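首页 小说 短篇 作者 留言

回程间隙

一

翁达车间在文迪茨旧货运站的二楼，招牌上写的是原来的拼法，Ondar，本地人念的时候把最后一个音吞掉。会员按月交钱，每人一个柜子，一把钥匙，公用工具用完放回墙上的轮廓里。我的柜子挨着楼梯，罗兰·特雷洛（Roland Treloar）的柜子在最里面，靠窗。他一月去世以后，柜子按章程应当清空。车间管事的人问谁愿意清，我签了字，因为里面有一台我想要的分度头。

分度头在下层。上层是一只鞋盒，盒里是两把手持夹具的备用零件、一卷图纸、一本硬皮本子和一块硬盘。硬盘外面贴了一张标签，铅笔字：971。

我认识他三年。他从前在织带厂修机器，退休以后来车间，做的东西都不大。他不爱聊天，借游标卡尺会说一声，还的时候再说一声。有一回我在铣床上夹偏了一块料，他在旁边站了一会儿，伸手把虎钳松开半圈，又拧回去，走了。那块料后来尺寸是对的。

他生前最后做的东西叫“收袋机”，本子封面上就这么写的。目标写在第一页：把散在桌上的布袋叠好，能拉上拉链的拉上拉链，放进筐里。没有写为什么要做这个。第二页开始就是连杆的尺寸。

我把本子带回家看了两个晚上，第三天跟车间说，里面那块场地先不要拆，租金我接着付。

二

先说场地。场地用两面深色帘子隔出来，地上是灰色地毯，铺着银色的金属导轨，导轨中间架一张小桌。桌面是浅色木头的，圆角，边上用小夹子夹住。特雷洛在本子里记过一次桌面打滑，后来就有了夹子。对面墙上高处有一个白色插座，线从那里垂下来，拖过地面。按车间的用电规定，线不应当这样走，他写过一句“待改”，没有改。

再说做法。他没有给机械臂编动作。他做了两把夹具，手里一边一把，人拿着它们去干活，上面的摄像头和编码器把夹口的位置、开合和画面一起记下来。记够了，拿去训练一个小模型，再让臂端装上同样的夹具照着做。这个做法不是他发明的，本子里夹着几篇打印的论文，页边用铅笔画了线，画得最重的地方是误差表。

硬盘里的东西就是这些记录。一次从头到尾算一条，971条，每条一个文件夹，里面是几路视频和一张表。表头是他自己定的，用的是织带厂的缩写，我花了一个下午才弄清“回”是夹口反向时的读数，“让”是布料松弛的估计值。

控制器是特林迪克（Trindik）的旧型号，两手买来的，外壳上还有前一家的资产号。电机是洛萨诺（Lozano）的拆机件。特雷洛在本子里对洛萨诺的减速箱有一段很长的意见，归纳起来是间隙太大，换向的时候输出轴要空走一段才吃上力。他做了一个测试台，拿千分表打，打出来的数每天早晚不同，他把室温也记上了。那一页的最后一行写着：不换。间隙可以学。

我不同意这个判断。间隙是机械问题，应当在机械上解决。我在那一行旁边打了个问号，用的是圆珠笔，写完觉得不合适，可也擦不掉了。

我的计划分三步：把夹具装回去，验一遍传感器；补录一批新的，确认和老数据对得上；训练，上臂，看结果。

夹具装起来不难。他把连杆做成剪式，销轴的位置都在图纸上标过，图纸上没标的，零件上有划线。难的是手感。连杆的行程和人手指的行程之间有一个比例，他选的比例偏小，手上动一大段，夹口只走一点。我第一次拿起来，觉得像隔着一副厚手套在捡硬币。练了一周以后不觉得了，回家拿筷子反而用力过头。

补录从最简单的布袋开始。规程在本子里，抄在下面：

筐放左上，口朝上，斜着摆，不要和桌边平行。

白袋子铺开，带图案的一面朝上。

黑袋子不铺，随手丢下去，每次丢的样子不同。

两手持夹具，从身前进入，先碰黑的。

带子没有收进去，不算完成，但仍然保存。

最后一条他在下面画了双线。失败的也要，文件夹名字后面加一个“未”字。
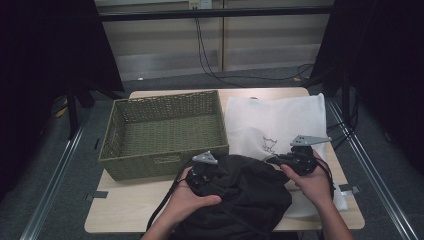

黑袋子的带子是最麻烦的。袋身叠起来以后带子总有一截在外头，夹口去夹它，它就往布底下钻。我录的头几条全部带“未”字。特雷洛的老数据里，这一类的失败也多，集中在前面，越往后越少，到了后半段几乎没有。我把两边的曲线画在一张图上，他的那条往下走，我的那条平着。

我去找差别。先查夹口力，没有差别。查速度，我比他快，但把我的数据放慢以后重新对，失败的那几处还是对不上。查角度，夹口接近布面时他偏11度，我是垂直下去的。我照着改了，好了一点。

然后我看到了停顿。

三

他的每一条记录里，夹口合上以后、开始提起之前，有一段什么都不动。编码器读数是平的，画面是静的。长短不一样，短的不到半秒，长的有好几秒。按时间轴铺开看，像一段布上均匀地缺了几根纬线。

我当时的理解是这样的：老人，手慢，夹住以后要确认一下，再换劲。对模型来说这是无效数据。模型学的是“看到这个画面，做这个动作”，你给它一堆画面，告诉它在这些画面里什么也不要做，它就会学会站着不动。这在论文里叫得出名字，处理办法也是现成的，把静止的帧删掉，再把前后接起来。

我写了一个脚本，阈值设得很保守。跑完以后，总帧数少了将近两成。我把原始数据备份在另一块盘上，这是习惯，谈不上有什么预感。

训练放在家里的机器上跑，跑的时候房间里热，我开着窗睡。早上起来损失曲线很漂亮，比没删的时候低。我在记录里写：清理有效。

上臂那天车间里没有别人。我把臂推到导轨末端，锁住，接通特林迪克，等自检的灯走完。急停按钮放在左手能碰到的地方。筐摆好，白袋子铺开，黑袋子丢下去。

臂动起来比我想的流畅。它从身前的方向进来，先碰黑的，偏一点角度下去，夹住，立刻提。布从夹口里滑出去一半。它去追，夹住，立刻提，又滑。第三次夹到的是白袋子的边，连白袋子带筐一起拖向桌沿，我按了急停。

筐没有掉下去。地毯上有一个压痕，是以前掉的时候留下的。

我做了10次，记录如下。成功一次，那一次黑袋子丢下去的时候恰好就是叠着的。其余各次都是滑脱，滑脱的位置不同，时刻相同：夹口读数显示已经合上，电机换向，开始提，滑。

从数据上讲这说不通。夹口合上了，力也够。我怀疑夹口垫片，换了一副新的，不改善。我怀疑编码器零点，重新标定，偏差在允许范围里。我又怀疑洛萨诺的减速箱，这一次怀疑得比较有劲头，把它拆下来上了测试台，就是特雷洛做的那个测试台，千分表还在上面。

打出来的数和他本子上的数几乎一样。换向的时候空走一段，然后吃上力。

我坐在测试台前面看着表针。正转，停，反转，表针不动，不动，然后动了。从反转到表针动，中间这一段，电机在转，编码器装在电机侧，读数在变，夹口没有变。也就是说，控制器以为夹口已经合上的时候，夹口还差一点。差的这一点要等布自己弹回来，把连杆顶住，间隙被顶到一侧，才算真的夹住。

布弹回来需要时间。

我把备份盘接上，打开他的一条原始记录，找到停顿的地方，一帧一帧看。读数是平的，画面也几乎是静的，只有夹口旁边的布面，褶子在很慢地移。移到不移了，他才提。每一条都是这样。厚的布等得短，薄的布等得长。他等的是布。

那一行“间隙可以学”旁边，我的圆珠笔问号还在。

四

下面这部分和布没有直接关系，但放在本子里的同一个位置，所以也写在这里。

本子后半部分的字比前半部分大。尺寸标注开始出错，有一处把内径写成外径，隔了两页自己改过来了，改得很工整，旧的数画一道横线，不涂黑，按图纸的规矩。再往后，他每次录制之前多记了一栏，叫“手”。栏里填的是字母，我对照了很久，后来在封底内侧找到说明：A是正常，B是右手拇指没有感觉，C是两只手都没有。

头几百条没有这一栏。有这一栏以后，A慢慢少下去，B多起来。最后那些几乎全是C。

我把失败率按这一栏重新分组。我原以为C组的失败最多，它最少。

我检查了两遍分组脚本，没有错。于是又去看C组的画面。手感觉不到，就只能看，看布面的褶子走到哪里，停在哪里。在A组里，停顿是时有时无的，凭手上的劲就提起来了，有时候成，有时候不成。到了C组，每一次都有停顿，每一次都等到褶子不动。

机械臂没有触觉。特林迪克那一型控制器不接力传感器，要接得换板子，他没有换。臂能用的只有摄像头和电机侧的编码器，和他在C组里能用的东西一样。

本子里没有一句话提到他是有意这么录的。有可能他只是来录了，手就是那个样子。规程那一页的日期在“手”那一栏出现之前，双线也是之前画的。我不往下推断。

他为什么要做这个东西，我问过他女儿。她来取分度头以外的东西，开一辆小货车，在楼下等我搬。我问家里是不是有很多布袋。她想了一下，说她母亲从前在市场上缝袋子卖，缝完了摊一屋子，晚上父亲负责收。后来母亲不缝了，袋子还有一些，都在阁楼上。她问我是不是需要，我说如果不碍事，借几只。

她第二天送来一个纸箱。箱子底下压着一只洗衣用的网袋，带拉链，白的，上面有黑线画的图案，手画的，线条经过网眼的地方断断续续。我看像一条尾巴，她看了一眼说她小时候什么都画。我问她要不要拿回去，她说先用着。

硬要讲技术上的理由，网袋是这一箱里最难的一只。布袋有厚度，褶子看得清。网袋是网，底下的东西会透上来，模型分不清哪一层在上面。拉链又比网硬得多，一提拉链，网不跟着走，一提网，拉链自己拐弯。本子里没有录过网袋，第一页写了“能拉上拉链的拉上拉链”，后面再没有出现拉链两个字。

五

我重新训练。这一次不删静止帧，但直接用原始数据也不行，论文里说的问题仍然存在，模型会站着不动，我试过，它夹住袋子以后停在那里，等了足足一支烟的时间，我不抽烟，是照着隔壁工位的人估的。

处理办法是把停顿改成一个有条件的动作。给布面褶子的位移算一个量，位移大于阈值，输出“等”，小于阈值，输出“走”。阈值不由我定，从C组的记录里拟合。拟合出来的曲线和他的“让”那一栏重合得很好，我这才明白那一栏是做什么用的。他手工估过一遍，每一条都估过，写在表里，用的是织带厂的缩写。

上臂，筐摆好，白袋子铺开，黑袋子丢下去。它从身前进来，夹住，停。我站在桌边，手放在急停上。停的那一段里，车间的暖气管响了一下，导轨末端的锁扣有一点松，我记下来要紧。然后它提起来，布没有滑。

又做了10次，成功七次。失败的三次里，有两次是带子，有一次是我把筐摆得和桌边平行了。

接下来是网袋。没有老数据可用，只能自己录。我把网袋放在桌上，筐推到后面，两手拿夹具，先练。夹拉链的关键是夹在卷起来的那道边上，只夹链牙，它会从夹口里翻出来，夹到网，网眼会挂住销轴的头。卷边是圆的，像一根软管，夹口要从两侧同时合，一边先到，它就往另一边滚。

我的手没有问题，拇指有感觉，所以我总是提早。夹口一合，手上有了劲，胳膊就自己抬起来了，网还在往下坠，拉链弹出去。一上午全是“未”。

后来我戴了两层线手套，外面再套一层橡胶的。手指涨得像木头，夹具的扳机在哪里要低头看。这样录下来的东西，画面和以前没有区别，表里“手”那一栏，我想了一会儿该填什么，填了“套”，在封底内侧的说明下面加了一行。

戴着手套录，夹住卷边以后我没有别的办法，只能看着它。网袋的褶子走得比布袋慢，拉链拐弯的地方先停，垂下去的那一段后停，网眼在光底下一片一片地变密，又变疏。等到都不动，提。

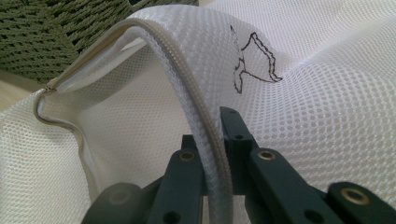 六、几处改动

以下是相对本子原设计的改动，给以后接手的人看。

连杆。没有改尺寸。销轴头部倒了角，避免挂网。倒角以后要检查销轴是否还能锁住，我第一次倒得太多，掉过一颗，在地毯里找了很久，最后是用磁铁扫出来的。

减速箱。没有换。我买过一台间隙小的，装上试了，夹得很实，成功率反而低。原因应当是模型里的等待是按旧箱子的间隙配出来的，新箱子不需要等那么久，等的时候夹口已经把网压变形了。要用新箱子就得重录。我把旧的装回去了，新的放在柜子下层，分度头原来的位置。

电源线。从墙上插座下来的那一路，还是拖在地上。待改。

表头。仍用织带厂的缩写。有人建议我翻译成英文，方便别人用，我做了一份对照表，原来的没有动。对照表里“让”这一项空着，我试过几个词，“松弛量”“顺应”“退让”，都只对一部分。它在计算上是一个数，单位是毫米。

文件夹编号。我自己录的从一重新编，没有接着971往下排。硬盘也分开放。

筐。原来那只，没有换过。

七

网袋上臂是在傍晚。特雷洛的女儿说想看，我跟她讲成功率不高，她说没关系，她坐在帘子外面的凳子上等，腿上放着包。

第一次，夹口合在卷边上，等，提，拉链走了一截，卡住了。滑头停在拐弯的地方，臂继续拉，我按了急停。她问坏了没有。我说没有坏，是拐弯太急，袋子放得不好。我过去把袋子重新放了一下。她说你放得太平了，站起来，走进来，拎着网袋的一角抖了抖，丢在桌上。它落下去的样子和我放的都不一样，拉链整条露在上面，弯得很大。

我说这样可以，请她退到导轨外面。

第二次，夹口进来，偏一点角度，停在卷边上方，合。然后等。

等的时间比布袋长。显示器上位移那条线往下降，降得很慢，到阈值附近又抬起来一点，是网袋底下的一层在动。臂不动。她看看我，又看看臂，没有说话。我把手从急停上拿下来，又放回去。

“它在干什么？”她问。

我说它在等布停下来。

她说：“他收袋子也这样。我妈老催他。”

线到了阈值以下。夹口提起来，拉链走过拐弯，滑头跟上，走到头。另一侧的夹口把袋子折了一下，折得不齐，有一角露在外面，放进了筐里。

按规程，有一角在外面，算不算完成，本子没有规定。规程里只写了带子。我打开记录，文件夹名字后面要不要加“未”字，光标停在那里。她已经把网袋从筐里拿出来看了，拉开，又拉上，说拉链头有点涩，打点蜡就好，家里有。

我没有加那个字，备注栏里写：角外露，待议。然后把位移曲线存了一份，关掉特林迪克的电源，等风扇停，拧紧导轨末端那个锁扣。

她问那个问号是谁写的。本子摊在工作台上，正好是减速箱那一页。

我说是我写的，用错笔了。

她从包里找出一支铅笔，看了看，没有往上写，把笔夹在那一页里，合上了。

八、附：场地复位清单

本子的最后一页是复位清单，每次用完照做。我照原样抄录，只补了最后两项。

夹口全开，断电。

夹具放回盒里，左右不要放反。

桌边夹子检查一遍，松的拧紧。

白袋子抖平，挂起来，不要折，折了下次有印。

黑袋子随便放。

帘子拉上。

灯。

导轨末端锁扣，紧半圈。

拉链上蜡，少量。

最后更新：2020年6月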